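Numumitz Alta review: my old racing games have never looked this good

January 11, 2020

I put off buying a visual filter pack for years. I'm the guy who still plays a 2003 rally game with the HUD turned off, and I always figured that if I wanted fancy lighting I'd just buy a newer game. Then my friend Nokuthula Khumalo sent me a clip of her running the same rally game through Numumitz Alta, with sunlight bouncing off wet cobblestones like it was made last summer, and well, I had my card out before the clip ended.

Alta is a post-processing tool. You point it at a game's folder, it drops a couple of files in there, and the next time you launch you get a little overlay where you can stack effects on top of the picture: ambient shading, bloom, sharpening, color grading, a fake kind of reflection that works from whatever is on screen. It doesn't touch the game's own files, so getting rid of it is a matter of deleting what it added (I did this twice, once by accident).

Setup took me 15 minutes, and most of that was me hunting for the right folder. The installer guesses which graphics mode your game uses, and it guessed wrong for Plollberg, which is an odd old city builder with its own launcher. Switching it by hand fixed that. Everything else I threw at it started on the first go.

So, the looks! The shading effect is the star for me. Corners get darker, grass has some depth to it, cars sit on the road where they used to float a little above it. In the rally game I drove one forest stage over and over just to look at the trees. I lost a lot of time to that. My lap times were terrible.
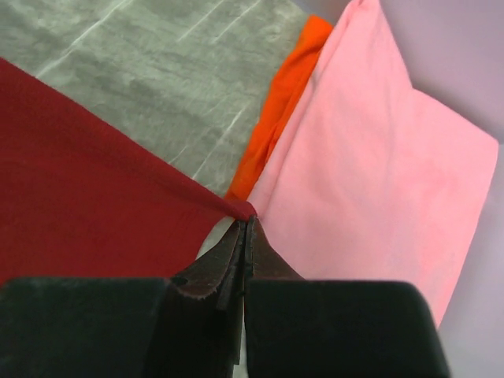 The reflections are more of a mixed bag. Since Alta only knows what's on your screen, a puddle will show you a lovely building right up until you tilt the camera down, and then the building just slides out of the puddle. At speed you don't notice. In a slow game like Plollberg you notice constantly, and I ended up leaving them off there.

Menus are the other sore spot. The sharpening doesn't know the difference between a tree and a line of text, so small fonts get a crunchy white outline. There's a masking option that lets you protect part of the screen, but you draw the mask yourself with the mouse, and mine came out looking like a potato. It works, though.

As for performance, my desktop is pretty middle of the road and with everything on I dropped from a locked 60 to the low 40s. Turning the shading quality down one notch brought nearly all of it back, and I couldn't see the difference unless I was standing still and squinting. If you play anything online, check the rules first, too. Plenty of games will kick you for running an overlay like this, and Alta does warn you about it in tiny gray letters.

The preset browser is where I've spent most of my evenings. It had 1,769 presets in it last time I looked, all made by users, and the quality is all over the place. A lot of them are just "make it orange." My favorite so far is one called Lodhi, which has a soft, hazy afternoon look that suits almost anything with a countryside in it. I wish you could sort by game and by rating together. Right now you have to pick one or the other.

Would I buy it again? Yep. If you mostly play new releases I don't think you'll get much out of it, but if your library is full of stuff from the early 2000s, give the trial a spin on something you know by heart. Mine's going on the old skateboarding game next, as soon as I find the disc.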